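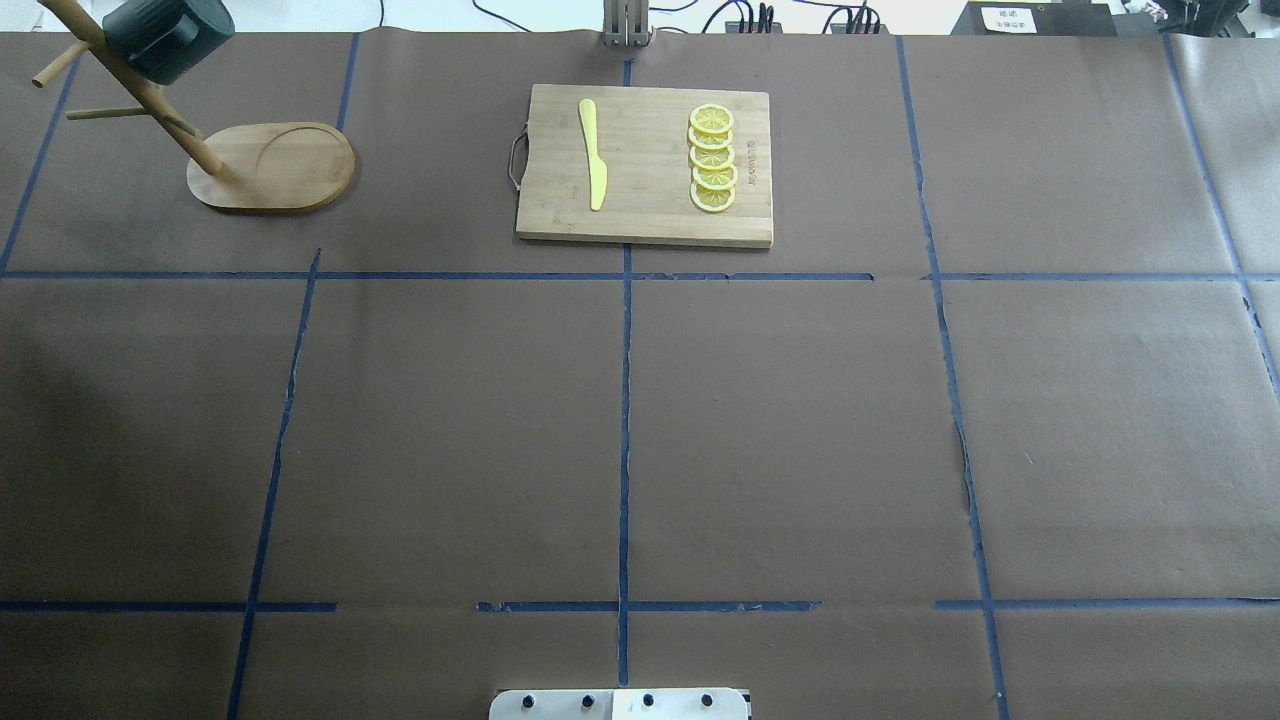

Stumelen Issues Common Rules for Taped Robot Worktables

The Stumelen Robotics Center has adopted a written set of rules for preparing, using and closing down the tabletop areas where its robot arms handle household objects. The rules take effect in July and apply to both of the center's sites, the main building and the annex at Lelport.

The document, titled Worktable Practice, has 11 rules. It replaces the notes that each site had kept on its own. Those notes differed on several points, among them the height at which an arm should be parked between tasks and the person responsible for replacing worn tape. Staff who moved between the sites had asked for a single text.

Work on the rules began with a review of 1,547 session logs. In 366 of them, the operator had entered a remark on the table itself, as distinct from the arm or the software. The most frequent remarks concerned tape that had lifted at the ends, paper that had shifted since the previous session, and objects set down across a line when the task sheet called for them to be inside a cell.

Under the new text, the grid is treated as part of the equipment. It must be looked over before the first session of the day and again after any change of paper. Tape with a raised edge is to be pressed down or replaced before an arm is moved over it. A gap in a line is acceptable if both ends are flat and the cell can still be told apart from its neighbors. Lines do not have to be perfectly straight, but they may not be moved during a series of sessions without an entry in the log.

Objects are covered in a separate section. Each task sheet must name the objects to be used and the cell in which each one starts. For the kitchen tasks, which use such items as a cutting board, lemon slices, a yellow knife, a mug and a mug tree, the sheet must also give the direction in which the board lies and say whether the mug begins on the tree or on the table. Anything not named on the sheet is to be kept off the worktable while an arm is powered.

The rules on teach pendants drew the most discussion during drafting. Where two arms share a table, each pendant must carry a mark that matches the arm it controls, and the same mark must appear at the base of that arm. The emergency stop on each pendant is to be tested at the start of every shift. Cables are to be routed so that a pendant can be lifted without pulling on anything else, and the route is to be checked whenever a desk or pole is moved.
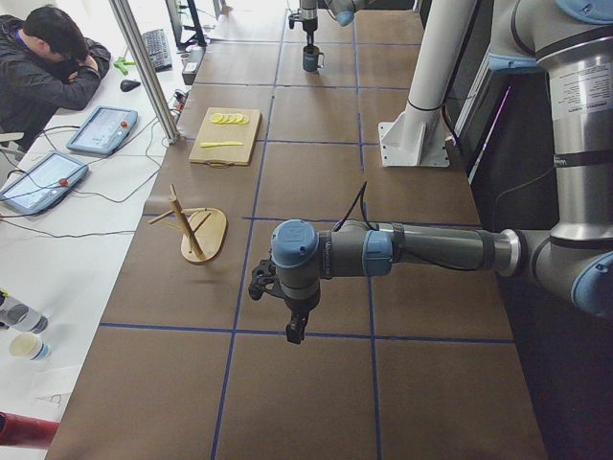 In written comments on the draft, one operator at Lelport asked that the pendant rule go further and require a single stop that halts both arms at once. The operator noted that in a shared area the arm that needs to be stopped is often the one being driven by somebody else, and that matching a mark to a pendant takes time. The same comment supported the daily stop test and asked that the result be written down even when nothing is found.

The second request was accepted, and the log form now has a line for it. The first has been referred to Ó Ceallaigh Controls, the contractor that maintains the center's safety circuits. A reply is expected before the rules are next reviewed. Until then, the sites will continue to follow the stop arrangements set out in the risk assessment for each table, and nothing in the new rules changes those arrangements.

A further section deals with cameras mounted at the wrist. Before a series begins, the operator is to move the arm to the reference position for that table and save one still from each wrist camera. The still must show at least one tape line. If the line has moved noticeably from its place in the previous still, the operator is to find out whether the paper, the tape or the camera has shifted, correct it, and record what was done. Sessions recorded before the correction are kept but flagged.

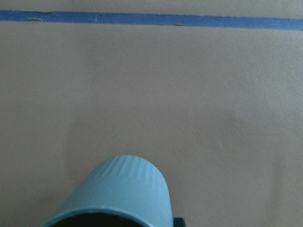 Teodor Barbu

The reference still is the part of the rules that I expect will be questioned most, and the drafting group asked me to set out the thinking in a few lines. A tape line is a modest thing to measure against. It stretches when it is laid, it wrinkles, and two people will not lay it the same way. The group looked at printed mats and at engraved plates. Both are more exact, and both were tried at the Gelham workshop last winter. The mats slid under load, and the plates could not be changed when a task needed larger cells.

Tape on paper can be renewed in a few minutes by anyone on shift. For the tasks now on our list, we judged that this matters more than exact spacing. Tables used for calibration are a different case and are left out of these rules. They remain under the procedure already posted in the calibration room.

I would also ask site leads to leave old tape marks in the log when a grid is relaid. A sketch by hand is enough. Several of the logs we read could not be compared with one another for want of a sketch, and that work had to be set aside.
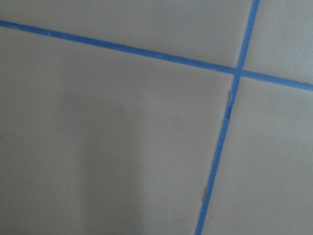 Tape lines crossing on a work surface.

Site leads are asked to go through the rules with every operator before the July start date and to return the signed sheet to the Stumelen office. Operators who join later will cover the same material in their first week, before they are assigned a pendant. Visitors who do not operate an arm are not required to sign, but they remain subject to the general safety rules of the building.

Paper, tape and pendant marks may be ordered through the usual stores request. The color of the tape is left to each site, provided that one color is used for the whole grid on a given table and that it can be clearly seen against the paper in the wrist camera view. Sites that already have a grid in place do not need to relay it if it passes the first inspection.

Copies of Worktable Practice are kept at both front desks. Comments on the text should be sent to the Stumelen office in writing, with the rule number and the name of the table concerned.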